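Stetero Mobile Manipulation Project
Fault Review Meeting: Minutes
27 September 2022

Present: Şengül Erdem (chair), Ekrem Değirmenci, Güven Bozkurt, Hamish Rakena
Apologies: Erdal Canpolat (sent written comments, read out under item 3)
Minutes: Hamish Rakena

1. Minutes of the last meeting

Accepted with one correction. The torque limit in item 4 was recorded as applying to both arms. It applies to the right arm only. Hamish to correct the file copy.

The two actions carried over from June were closed. The Dravivbridge log viewer is now installed on all the desks that asked for it.

2. Fault report: gripper failing to release door handle

Ekrem presented the report. The fault came up during the overnight batch of door-opening runs in the simulator. The robot takes hold of the lever handle with the right gripper, turns it, swings the door and is then meant to let go before the base moves through the doorway. In 29 of 273 runs the release command was sent and acknowledged, but the fingers stayed closed. The base then started forward with the arm still attached to the door.

In most of those runs the arm reached a joint limit and the run stopped by itself. In two runs it did not stop. The planner kept driving the base, and the logged force at the right wrist went well past the limit set for the real machine.

Ekrem showed stills from the batch. The first has the right gripper on the lever with the door partly open and the left arm clear.

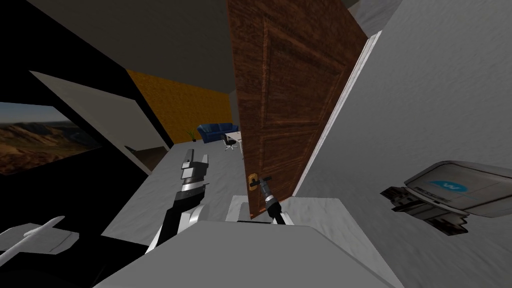 Figure 1. Office door test, right gripper closed on the lever handle, left gripper open.

Güven asked if the left arm plays any part in the fault. Ekrem said no. The left arm is parked with its gripper open for this task and takes no commands until the robot is through the door. He has checked the left arm logs for all the failed runs and found nothing out of order.

Şengül asked if the fault could be put down to the simulator's contact model, as happened with the drawer task. Ekrem said he had thought so at first. He reran the failed cases with the contact settings changed and got the same result, so he no longer believes it. The fault follows the command timing. If the release command arrives while the wrist is still correcting its angle, the gripper controller accepts it, puts it behind the grip-hold command and never gets to it. The acknowledgment goes out when the command is queued, before anything has moved.

Hamish said this matched what he had seen once on the bench with the Bozkurt controller board. At the time he power-cycled the board and did not file a report. Şengül asked for that report to be filed now, with whatever he can remember, even if it is incomplete.

3. Safety discussion

Erdal's comments were read out. His main point was that the planner should never have treated an acknowledgment as proof that the hand was open. He would like base motion blocked until the finger position sensor reads open, and he would like that check to sit outside the planner so that a planner update cannot remove it. He also asked that no real door trials take place until this is done.

All present agreed with the second request. The trials at the Cilico site are on hold from today.

There was a longer discussion of the first. Güven was in favor but pointed out that the finger sensor on the real hand drifts, and a false "closed" reading would leave the robot standing in a doorway. If people need to use that door, a stuck robot is a hazard too. Ekrem suggested using finger position together with wrist force, and allowing motion only when both agree. Where they disagree the robot would hold still and raise an alarm at the operator station. Güven accepted this as long as the alarm is audible. The present one is only a colored line on the screen.

Şengül asked what a person standing nearby should do if it happened on the real machine. Hamish read the current procedure, which says to use the stop button on the back of the base. It was noted that with the robot facing into a doorway and holding the door, someone on the far side could not reach that button. The wireless stop has to be carried by a person on each side of the door. The procedure does not say this at present.

Ekrem then went back to the stills to talk about the approach angle.

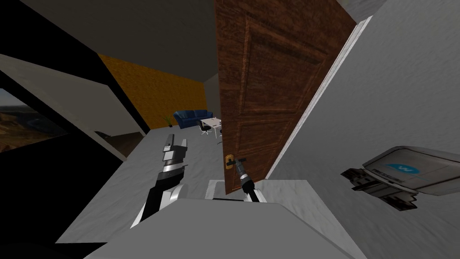
Figure 2. Same test, right gripper on the lever, with the room beyond the doorway in view.

He would like the robot to stay back from the threshold until the release is confirmed. The base position is set in the task file and is easy to change. Güven had no objection but did not want it counted as a fix, as the queueing fault would still be there. Agreed. The change will be logged as a precaution.

4. Retest

The corrected controller code will be run on all the failed cases first, then on the full batch with the same seeds. Ekrem also wants 20 runs in which the release command is deliberately sent during wrist correction. Any run in which the base moves with the hand closed counts as a failure of the whole retest.

Şengül will decide on the Cilico trials after seeing the results. No date was set.

5. Other business

Güven asked again for labels on the spare gripper cables. Hamish has the label printer and will do it.

Actions

Ekrem: correct command handling in the gripper controller; send acknowledgment only after finger movement is confirmed.
Ekrem: change base stand-off in the door task file and log it as a precaution.
Güven: write the position and force check as a separate module; add audible alarm.
Hamish: file late report on the bench fault; correct previous minutes; cable labels.
Şengül: revise the stop procedure for doorways and send it to Erdal for comment; tell Cilico the trials are on hold.

Next meeting to be called by Şengül when the retest results are in.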